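Sikau Printed-Rim Plates — for noodle shops, canteens and home tables

Sikau plates are sold by Liltberg, a small supplier of tableware for restaurants. We choose plates which can be used every day and which still look cheerful when the food is finished. All plates in this line are round, and the decoration is printed under the glaze.

Green rim, large

This is the plate our customers order most. The rim is wide and dark green, with Chinese characters in white, and a thin red ring goes around inside the green. The middle stays plain white, so that dumplings or a fried fish can be seen well. A white container with a round green and red logo stands nicely next to it if you like the whole table in the same colors.
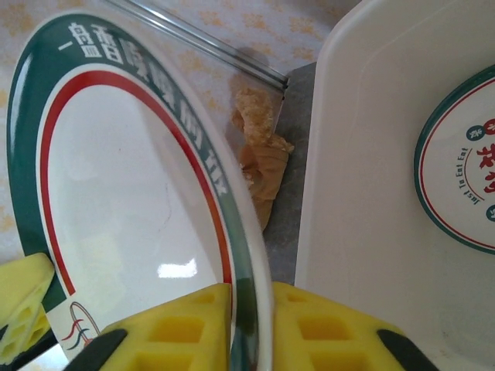
Other patterns in the line

You can order one pattern only, or mix them in one carton. The mixed carton is cheaper to try, and many small shops begin with it.

Sunburst: white rim, red Chinese characters near the top and the bottom, and an orange sunburst in the center. It is good for cold dishes and for sweets.

Green rim with pale center: the center is a soft cream color and the rim is dark green. Some of these have a thin red ring also. They go well together with the sunburst plates, and for returning the used ones from the table we recommend a plain white bin with slightly open walls, where a plate can lie flat. 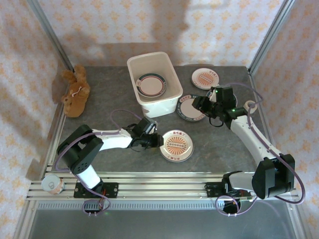

The cartons are packed in our own store in Josel. Between every two plates we put a sheet of soft paper, and the corners of the carton are made stronger with card. If a plate arrives broken, please write to Eugénie Riviere within one week and keep the carton until you have her answer. She will send a new plate or return the money, as you prefer.

Ordering

Smallest order: 60 plates, one pattern or mixed
Carton price for green rim, large: please ask, it depends on the quantity
From 700 plates we deliver without charge
Article number for the mixed carton: 121

Orders which come before 11 in the morning leave the store the same day. In March we close for stock counting, and then it can take longer.

Care

The plates can go in the dishwasher. Please do not use steel wool, it will make the printed rim dull after some time. When you stack them, large plates go under and small plates go on top — never the other way, even for a short moment.

Large and small together

For a table of four we suggest two large plates for sharing and one small plate for each person. The large one with "HAO SHI HAO WEI" in white capital letters on the green rim has a pinkish-beige center, and the small one has a beige center with a thin red ring and a wide green band. On a gray marble top the green looks especially deep.

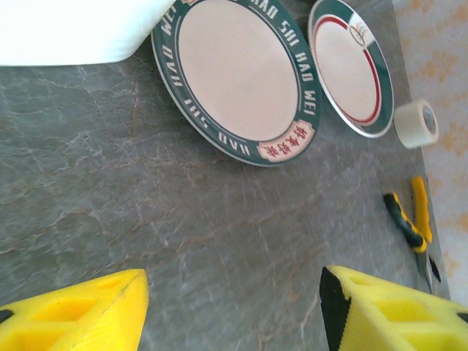 Hywel Pumphrey: We bought 100 of the mixed ones for our lunch counter and the guests ask often where they are from. My only wish is a deeper plate in the same green, for soup. Is it planned?

Thank you, Hywel. A soup plate is planned, and the first samples are now with Italo Amato in our store. We will put it on this page when the color of the rim is right.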